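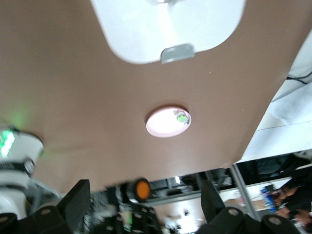
Casual Workroom Assistants, Furniture Preparation (three positions)

Michalík Furniture Reuse, Bovesville

Applications are invited for three casual positions in the furniture preparation workroom at Bovesville. The workroom receives donated household furniture, checks and cleans it, carries out minor repairs and prepares it for delivery to homes in Bovesville and Lolten.

The positions report to the Workroom Supervisor, Iveta Šimko.

Duties

Successful applicants will be required to:

inspect incoming tables, desks, shelves and cabinets, including undersides, edges and any cut-outs or openings in panels
clean and dry surfaces using the products supplied
tighten or replace fittings, clips, hinges and handles
record the condition of each item on the workroom card and attach the card before the item leaves the bench
wrap and label finished items for collection by the delivery crew
keep benches, aisles and the loading door clear

Items that need structural repair are set aside for Hélder Mota and are not to be worked on by assistants.

Selection criteria

Essential: ability to follow written and spoken instructions; care in handling finished surfaces; ability to lift and carry as one of a pair; legible handwriting.

Desirable: experience with hand tools; experience in cleaning, removals, upholstery or cabinet work; a current driver's licence.

Formal qualifications are not required. Training in manual handling and in the safe use of cleaning products is provided in paid time during the first week.

Hours and conditions

Shifts run from 8.30 am to 2.30 pm, with a paid morning break. Assistants may nominate preferred shifts, and the roster is issued a fortnight in advance. Enclosed footwear must be worn at all times. Gloves, aprons and eye protection are supplied. The workroom is on the ground floor and has step-free access from the car park. Bus 34 stops at the front gate.

How to apply

Please send a résumé and a covering letter of no more than 300 words addressing the essential criteria. Applications may be left at the office, 75 Milevden Road, Bovesville, marked to the attention of Aicha Belhaj, People and Rosters. Applications close at 5 pm on the last working day of November.

Shortlisted applicants will be asked to attend a short interview and a bench trial, for which they will be paid at the casual rate. Applicants who require an adjustment to take part should say so in their letter.

Questions about the duties may be directed to Iveta Šimko at the workroom during shift hours.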